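Down to the Last Dumpling

A winter wander through the soup kitchens and noodle counters of Graseck

There is a smell that catches you halfway down the hill into Graseck, somewhere between the tram stop and the old dye works, and if you've skipped breakfast it is almost cruel. Bone broth, toasted caraway, onions going brown in butter. I followed it one wet December morning with no plan beyond lunch, and by the time I got home it was dark and I had eaten five bowls of dumplings. I regret none of them (well, possibly the fourth, which was enormous).

I'd always thought of this as a part of town for buying paint and getting your exhaust mended. But rents on the lower streets stayed low for years, and cooks noticed. They came with family recipes and second-hand stoves, and now you can eat your way from one end of the district to the other without crossing a main road.

Start at Böttcher. It's been going since 2000, has exactly one long table, and the liver dumplings come in a broth so clear you can read the maker's stamp on the bottom of the bowl. They're soft, peppery, full of marjoram, and the kitchen will bring you a second ladle of soup if you look even slightly sad about finishing the first. Ask for the pickled beetroot as well. It isn't on the menu, but there's always a jar open.

Five minutes' walk away is Gratance, which could hardly be more different. Kátia Portela opened it after years of cooking in hotels, and she makes a salt cod dumpling that I have thought about every day since. The outside is thin and a little chewy, the filling is flaked cod, potato and masses of parsley, and the whole lot sits in a puddle of garlicky olive oil that you'll want to chase round the plate with bread.

"My grandmother would say they're too small," Kátia told me, sliding over another plate. "But she'd eat them."

She folds every one by hand, and on a busy evening the kitchen gets through 499 of them. I asked why not 500, and she laughed and said the last one is hers, so it doesn't go in the book.
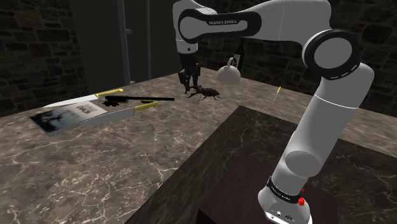 Where to go when you're nearly full

Rorance is the newest of the lot, a bright corner room with steamed-up windows and stools that are slightly too tall for me. It does one thing, which is pan-fried dumplings with pork and sour cabbage, crisp underneath and floppy on top, and it does it until half past nine at night. The dipping sauce is mostly black vinegar with a good wallop of chilli. There's a mushroom version too, and my husband, who would normally walk a mile to avoid a mushroom, finished mine.

Go early if you want a seat, as the room holds 70 at a squeeze and the queue starts before the door opens. Cash is easiest at Böttcher; the other two take cards. Gratance shuts between three and six, so do that one for lunch and walk up to the canal and back before you carry on. And wear something with a forgiving waistband! I had to undo a button on the tram.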